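Household notes: towels, pile and the airing cupboard

The Dustcombe linen store went back into use in February after the shelving was replaced, and several members have asked how the towels should now be washed, folded and stacked. The notes below apply to the terry stock only. Tea towels and flat cotton are dealt with on the sheet pinned inside the store door.

Terry is a looped fabric. The loops give the towel its surface area, and so its ability to take up water, and they are also the part that wears first. Most of the complaints logged last year (239 of them across the two houses, Craddock and Nirnow) concerned towels that had gone flat or scratchy. In most cases the fabric itself was sound and the loops were coated with leftover detergent or softener.

Wash at 40 degrees with half the detergent dose printed on the packet. Do not use fabric softener. Load the drum to three quarters at most, measured dry. If a towel has already gone stiff, run it once with no detergent at all and a cup of white vinegar in the drawer, then once more with plain water. Spin at 800 for bath sheets and anything with a deep pile. The faster spin on the Adari machine shortens drying time but leaves the loops pressed down, and the towels then need a longer shake.

Shake each towel before it is hung. Take it by two points, pull it out so that the cloth between them is open, and snap it twice. Hold a good fold of cloth at each point. A single loop caught under a fingernail or a ring will pull a thread across the whole width.

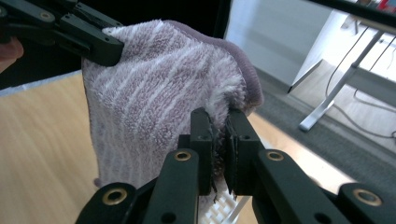
Hems behave differently from the body of the towel. They are woven more tightly, shrink at a different rate and tend to curl after a few washes. Smooth them flat by hand while the towel is still damp and most of the curl will stay out. Ironing the hem is permitted on a low setting. Ironing the pile is not.

Loose strands should be trimmed with scissors, level with the surface. Do not pull them. A snagged loop on terry will not run in the way a knitted stitch does, so a clean cut causes no further damage.

Fold in thirds lengthways, then in half, then in half again, with the folded edge facing the front of the shelf. Striped and plain towels go on separate shelves, striped on the upper. Stacks should be no higher than eight bath towels or twelve hand towels. Freshly washed towels go to the bottom of the stack so that the same few are not used every week.

The store currently holds 131 towels, hand towels included. Those with thin patches that show light when held up to the window should be put in the crate under the bottom shelf, where they will be cut down for floor cloths. Unpicked hems can be repaired and go in the basket beside it.

The drying room at Nirnow is available until nine in the evening. Please leave the vent open after use and empty the lint tray.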